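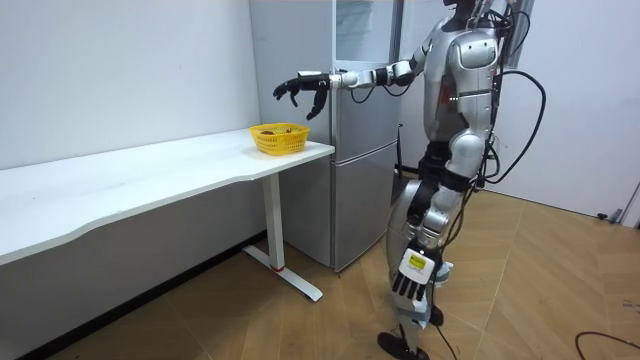

*Humanoid at the desk and refrigerator, yellow basket within reach.*

**Budgeting for a second work cell — what did we forget?**

Posted by Kenna Jardine

We have one humanoid doing pick-and-place between a desk and a fridge, and I've been asked to price a second setup for the room next door. The robot itself is quoted. My trouble is everything else. Last time we bought furniture and bins as we went along and ended up with receipts all over the place, so this time I want one list before the December order.

What I have so far: desk, two-door fridge, baskets, spare fingers for the hands, cable covers for the floor. The room is 333 cm on its short side. Is that enough? And do people buy the same model of fridge again, or does it not matter? 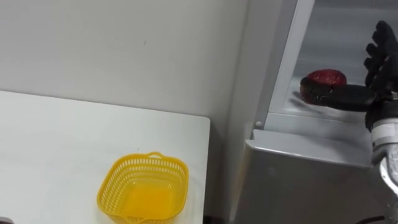 **Hậu Vũ**

Buy the same fridge if you can still get it. We moved from our Bruner to a Lamont halfway through a project at Avley and the sill was higher by 2 cm. Small difference, but every reach into the compartment had to be set up again, and that cost more staff time than the fridge did. If your model has been dropped, measure the sill height, the depth of the opening and which way the door swings, and shop by those numbers.

On the rest of the list:

- Baskets: get more than you need and get them all in one order. Molds change and the next batch may have a different rim or handle.
- Spare fingers: check the lead time before you decide how many. Ours took 40 days.
- Desk: fixed height. If you already own an adjustable one, mark the leg so it can be put back.
- Power: have an electrician look at the room first. The fridge should be on its own outlet, away from the robot's supply.
- Produce: if you use real fruit, put it down as a monthly cost. I left it out of my first budget and had to go back and ask for 300 more.

Your room should work, but draw it with the fridge door fully open — that is where we lost our floor space.

**Callum Ogilvie**

Depends on the robot. I'd just ask the vendor, they'll usually send a layout drawing. We got ours from Clakach and it was fine.

**Monique Delorme**

I agree with most of the long answer, except that I would budget the service contract before any of the furniture. Ask whether it covers both robots or is charged for each one. Also ask what happens to your unit while it's being repaired, and who pays the shipping both ways. We assumed it was included and it was not.

For the floor, spend the money on an overhead cable run if the ceiling allows it. Covers are cheaper but they make a ridge, and you will want to move them every time the desk moves.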